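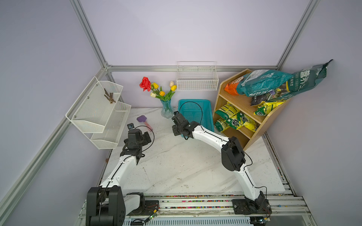
Flowers in the blue ribbed vase, twigs in the wire basket on the wall. Soil still to be swept up.

From the potting corner

It has been a long stretch since the potting corner got its own item in the Dollville newsletter, and several of you have been kind enough to ask after it, so pour yourself something warm and settle in. The spring rush is behind us, the seed trays have gone home with their owners, and what's left is the part I secretly love best, when the table gets cleared down and everything has to find a place to live again.

For those who joined us after the move from Nistton, the potting corner is the little marble-patterned table with the lavender walls. People do raise an eyebrow at a white tabletop for soil work (I was one of them!), and I'll admit that every crumb of compost shows up on it like pepper on a boiled egg. But that turned out to be the best thing about it. On the old brown bench at Nistton you could leave half a flowerpot's worth of dirt behind and walk off with a clear conscience. On the marble pattern you see every speck, so you go and get the brush.

The brush should be a soft, dry one, please. A wet cloth on loose soil makes a gray smear that takes three more cloths to shift. Sweep toward yourself, catch the crumbs on a piece of stiff card, and only then wipe down with a damp cloth. Bigger clumps can be picked up by hand and dropped in the compost pail. If you find tiny colored beads in the metal grooves, an old toothbrush lifts them out nicely, and a dry paintbrush does nearly as well.

Now, about the flowers. Yes, they are artificial, and no, I'm not sorry – a red rose, some tulips and a good many green leaves, in a blue glass vase that catches the light on a dull morning. We had fresh ones for a while, and they were lovely for four days and dreadful for the next ten, and with soil and seedlings on the same table somebody was forever knocking the water over. The artificial ones only ask for a dusting. I take mine outdoors on a dry day and give them a gentle shake, then go over the petals with a makeup brush, and the tulips perk up wonderfully. If the leaves have gone dull, a barely damp cloth along each one will bring the green back. Bend the stems a little while you're at it. A rose that leans out to one side looks far more natural than one standing to attention. 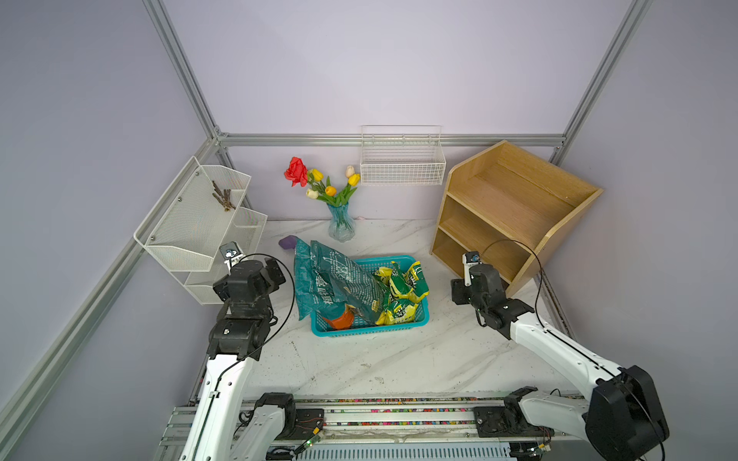 The wall baskets were the other big question this season, and I've changed my mind about them more than once. I used to think that any empty basket was a basket going to waste, and I filled every one of them with string, labels, gloves, odd saucers and a great many things I had no name for. By June it all looked like the inside of a kitchen drawer. These days I keep the twigs up in the top tier of the two-tier one, where they're handy for staking and don't poke anyone in the eye, and I try very hard to leave space in the others. An empty basket is somewhere to put your hand tools down when your arms are full.

The twigs, by the way, come from the hazel behind the hall, and there are always more. Cut them on the thin side, let them dry out for 9 days or so on newspaper somewhere airy, and tie them in a bundle with whatever string you have. They make a much prettier support for sweet peas than the green plastic canes, and when they finally snap you can put them straight on the compost.

Which brings me to the turquoise basket, the one with the open grid sides. I bought it from Okico on a Friday afternoon, when I had gone in for lightbulbs, and I don't believe a day has gone by that we haven't used it. It's the gathering basket. When the table needs clearing in a hurry, everything loose goes in there first and gets sorted out afterward, potting soil, snack packets and all. I know there are people who'll tell you to put each thing away properly the first time, and I admire them very much, but with six of us around one small table it simply doesn't happen that way.

I would only ask that the soil and the snacks don't stay together once the rush is over. Anything to eat should go up on a shelf or home in your bag, and the potting soil should be stood upright with the top folded over twice. A bag left lying on its side will empty itself through a grid basket faster than you'd believe, and then we're back to the brush and the stiff card. A clothespin holds the fold well enough. The soil keeps best somewhere cool and dry, and a bag that has been opened is happier if it's finished within the season.
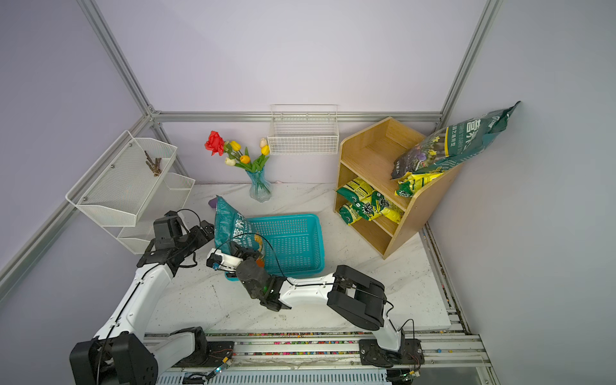
Can I use potting soil left over from last year?

Last year's soil is generally fine for flowers and established plants, as long as it smells earthy and has no mold or little flies in it. Tip it into a tub, break up the lumps with your fingers, and mix in some fresh soil, half and half. For seeds I would open a new bag.

The next tidying afternoon is in September, once the Hong plant swap is over and we know how many pots are coming back to us. Bring gloves and a brush if you have one. Saucers are welcome too, but no more big terracotta pots, please, we've run out of places to stand them.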